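Vister contrata nova coordenadora de ataque para a temporada 2020 de flag football

3 de dezembro de 2019

Para divulgação imediata

Oi, gente! Escrevo em nome da diretoria do Vister Flag Football, e desta vez a notícia é das boas: temos nova coordenadora de ataque. Ela chega depois de 4 temporadas no Trilitz, onde começou cuidando das recebedoras e terminou chamando as jogadas do time inteiro. O contrato vale por 2 temporadas e foi assinado ontem à noite, na sede, depois de uma conversa que era para durar meia hora e acabou quando o porteiro já queria trancar o portão.

O nome dela a gente só revela na apresentação oficial, a pedido da própria, que ainda quer se despedir direito das ex-atletas. Eu sei, eu sei, metade da arquibancada já descobriu. Façam cara de surpresa no dia, por favor!

Quem acompanhou a gente este ano sabe que o ataque sofreu. A defesa segurou muito jogo que não era para segurar, e mesmo assim perdemos a vaga na semifinal da Copa Karaca numa última campanha em que não passamos do meio do campo. Eu estava na lateral e ainda sonho com aquela terceira descida (a rota era curta, a marcação era curta também, enfim). Na reunião de avaliação, as próprias jogadoras pediram alguém que ficasse só com o ataque, coisa que o Vister nunca teve. Até aqui o treinador principal acumulava tudo, inclusive a bomba de encher bola.
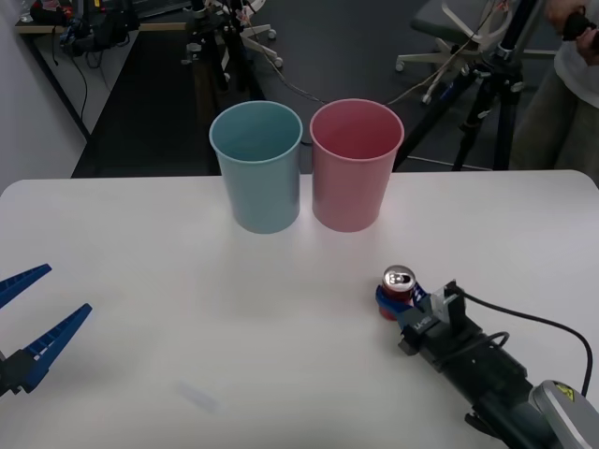 Copos azul-claro e rosa sobre a mesa branca.

O que muda na prática? Bastante coisa. O caderno de jogadas vai ser refeito do zero, com menos formações e mais variação de movimento antes do snap. As quarterbacks passam a ter uma sessão separada por semana, com vídeo primeiro e campo depois. E as recebedoras, que vinham treinando junto com a defesa por falta de gente, ganham finalmente um bloco próprio. O treinador principal continua no cargo, fica mais perto da defesa e dos times especiais de base, e me pediu para deixar bem claro que está feliz da vida com a divisão de tarefas.

Perguntei à nova coordenadora o que fez ela topar, e a resposta foi: "Joguei contra o Vister muitas vezes e sempre saí achando que faltava pouco para esse ataque andar. Quero estar aí quando andar." Gostei tanto que anotei no verso da ata.

Também dá para contar que a comissão técnica chega agora a 9 pessoas, a maior que já tivemos. Boa parte disso se deve à renovação com a Flutside, que segue estampada nas costas da camisa e vai bancar o transporte dos jogos fora de casa. Obrigada, pessoal, de coração, quem já foi para jogo espremida em carona com a sacola de cones no colo sabe o valor disso.
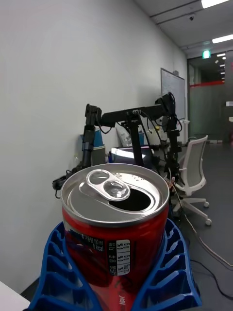 Lata vermelha aberta, em suporte de plástico azul.

Falando em arquibancada: o último jogo em casa teve 2,281 torcedores, nosso recorde. Queremos repetir no amistoso de abertura, outra vez contra o Trilitz, o que promete render uns abraços e umas provocações antes do apito. A data está sendo fechada com a liga, e quem é sócio recebe o aviso primeiro, por e-mail.

A pré-temporada começa ainda em dezembro, com treinos leves e avaliação física, e a seletiva para novas atletas continua de pé. Não precisa ter experiência, precisa de chuteira sem trava de metal e disposição para correr. Inscrições na secretaria do clube ou pelo formulário do site.

Pedidos de entrevista e credenciamento para a apresentação: assessoria de imprensa do Vister Flag Football, pela página de contato do site.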